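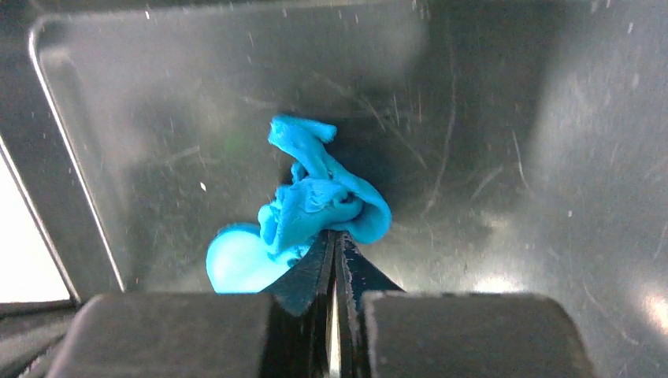
Blue modeling clay (see item 4).

JALLEMHAM CRAFT ROOM
Minutes of the general meeting held 16 August 2021
Cistolitz Hall, downstairs room

Present: the chair, the secretary, the workshop leads for clay, paper and textiles, the key holder, and members of the group. Apologies were received from the lead for woodwork and from the storage coordinator, who sent notes in advance.

1. Minutes of the last meeting

The minutes of the March meeting were read and accepted with one correction. Under "Shelving," the words "left wall" should read "window wall." The secretary will correct the file copy.

2. Matters arising

Shelving. The new shelves are up on the window wall. The bottom shelf was put in too low for the paper boxes to slide under it and will be moved up one notch. The key holder has the right screwdriver and will do it before the next paper session.

Sink. The drain is still slow. The hall has been told twice. It was agreed to write again and ask for a date. Until then, nothing with clay on it is to be rinsed in the sink. Hands and tools are to be wiped with paper towels first and then washed in the bucket, and the bucket emptied outside by the back step.

Lost property. One gray cardigan and a child's water bottle are still unclaimed. They go to the thrift store at the end of the month.

3. Room and tables

The hall has asked us to leave the floor clear for the dance class that comes in after our evening session. This means tables folded and stacked against the back wall, not left standing with chairs on top. The clay lead said it takes 15 minutes to do it properly, longer if the boards are still out. It was agreed that making will stop earlier on those evenings so that there is time for cleanup. The finishing time on the door sheet will be changed.

There was some discussion about table covers. The plastic ones are hard to get clean and clay sticks in the creases. The textile lead has a roll of canvas that could be cut to size. A member asked whether canvas would leave a weave pattern on the underside of flat pieces. It will, and the clay lead said most people don't mind, and those who do can use a smooth board on top. Agreed to cut one canvas cover and try it on the long table before cutting more.

4. Modeling clay

This item took up most of the meeting.

Colors. The bright blue is the color that goes first at nearly every session, with the younger group especially. White is next. There is far too much brown, and the brown is not being used. Members agreed not to buy any more brown. Several people were against ordering mixed boxes again, as they always come with the same amount of each color. The paper lead spoke in favor of mixed boxes on the grounds that they are easier to hand out. After discussion it was agreed to order single colors for the shelf and keep the mixed boxes we already have for first-time visitors.

Supplier. We have been buying from Tóth, and there are no complaints about delivery. A member brought in a price list for Danine clay, which comes in larger blocks. The clay lead has used it elsewhere and finds it a little stiffer at first, though it softens with kneading. It was agreed to buy one block of Danine in blue and one in white and put them out next to the usual clay without saying which is which. The clay lead will report back on what people prefer. The spending limit for this trial was set at $30.

Softness. Complaints have been made about clay that cracks and tears at the fold when people try to roll or curl it. Some of this is old stock. Some of it is clay that has been left out on the boards between sessions. The following was agreed and will be put on the cupboard door:

Knead a piece until it folds without splitting before you start on it.
Put unused clay back in its own tub and press the lid down all the way around.
Do not leave clay on the window sill.
Crumbly pieces go in the tub marked "Rework."

The clay lead will go through the Rework tub once a month and throw out what can't be saved.

Mixing. Pieces of two or more colors squashed together keep turning up in the single-color tubs. A member asked that the children be told off for this. The general feeling was that mixing is part of what they come for, and a separate tub for mixed clay would solve most of it. Agreed. A large tub with a lid will be bought for up to $20.

Finished work. Pieces waiting to be picked up are taking over the top shelf. They will now be kept for 30 days and then the clay goes back into the tubs. The maker's name is to be written on a slip of paper under the piece, not pressed into it by someone else afterward. One parent has written in about this.

5. Tools

The rolling pins are fine. The plastic knives are mostly bent and will be thrown out. It was suggested that we stop buying them and use old butter knives instead. Members are asked to look at home and bring in any they can spare. The garlic press that was donated for making hair and grass has a broken hinge — the woodwork lead's note says it can be mended with a small bolt. It has been set aside.

Texture tools were discussed briefly. Combs, bottle tops and pieces of netting are all in the one drawer, tangled. The textile lead offered to make drawstring bags from leftovers.

6. Fall open afternoon

It was agreed to hold an open afternoon again, on the same lines as last time. There will be a clay table, a paper table and a small display. The sewing machines will not be out. The clay table will have one simple project for visitors to take home, either a snail or a small dish. The snail was preferred on a show of hands. The date depends on the hall and the secretary will ask.

Refreshments will be kept to the far end of the room, well away from the clay.

7. Any other business

The light over the cupboard flickers. To be reported with the sink.

A member asked if the radio could be on during the evening session. Views were divided. Left to whoever is leading.

The cupboard key was not returned to its hook on two occasions. Please return it.

8. Next meeting

To be fixed once the hall has sent its fall bookings. Items for the agenda to the secretary in writing.

Actions

Secretary: letter to the hall about the sink, the light and the open afternoon date; change the door sheet.
Clay lead: order single colors from Tóth; set up the Danine trial; cupboard notice; mixed clay tub.
Textile lead: canvas cover for the long table; drawstring bags.
Key holder: bottom shelf.
All members: butter knives.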